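Home | News | Events | Shop | Press | Contact

Category: Press releases, Home & Table

Reading time: 2 min

Drastwood to Sell Tables by the Square This Saturday

SOSTVILLE, Nov 26, 2025 – Drastwood, the secondhand housewares shop on Zallby Street, will hold its first Table Squares sale this Saturday, having failed at every other way of arranging mugs.

The idea is plain enough. Long tables are covered in brown paper and marked off with blue tape, and whatever stands inside a square is sold together for one price. There are 40 squares on offer in the first hour and 80 by the end of the day, stock permitting. Shoppers who want the mug but not its neighbors are welcome to take the matter up with the neighbors.

"We used to price every cup by hand," said Meriem Gaber, who runs the shop. "Last June I put stickers on 174 of them, and 26 came back because the sticker wouldn't come off. Tape goes on the paper now. The cups are left in peace."
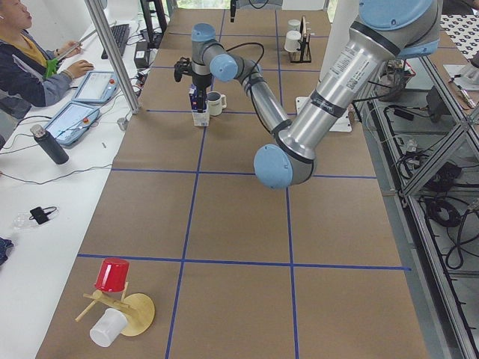
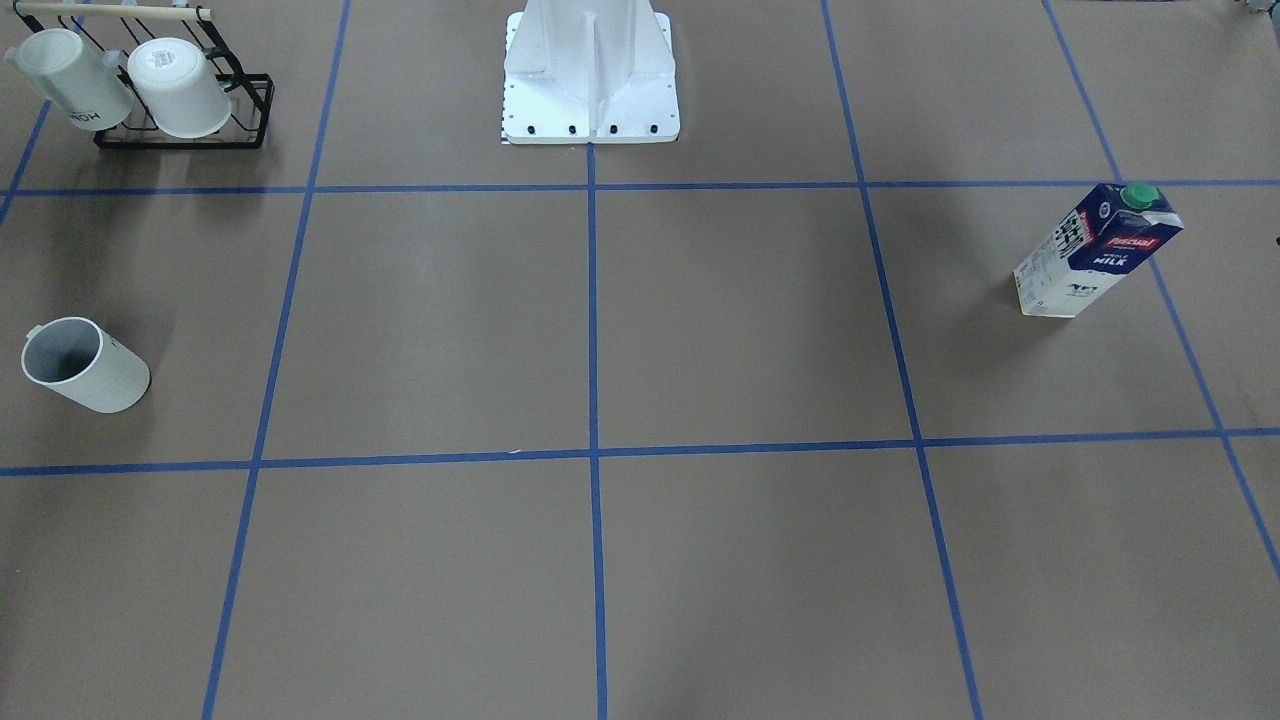
Brown paper and blue tape at Drastwood. First picture: cups, a mug, a small carton, a dish rack and a wooden toy on the table.

The tape was laid by Keegan Lowther, who owns a level and chose to trust his eye. Some of the lines wander. Drastwood considers a square to be whatever the tape says it is, and asks customers not to bring rulers.

Prices run the same for every square, full or sparse, and will be chalked on the board by the door at opening. Early shoppers get the better choice and later ones get more elbow room. Wrapping paper is free and also brown.

A corner of the sale goes to wooden toys, picked out by Knut Görtz, who tests each one at length and has been asked to test them faster. Saucers without cups, a category the shop has in depth, will be added to any square on request – and to a few without.

Doors open at nine. Bring a box or a bag with a sound bottom. Cash and cards accepted; trades will be heard politely.

Press contact: Peadar Breathnach, Drastwood, Zallby Street, Sostville. He answers the phone in the mornings.

Tags: secondhand, kitchenware, weekend sales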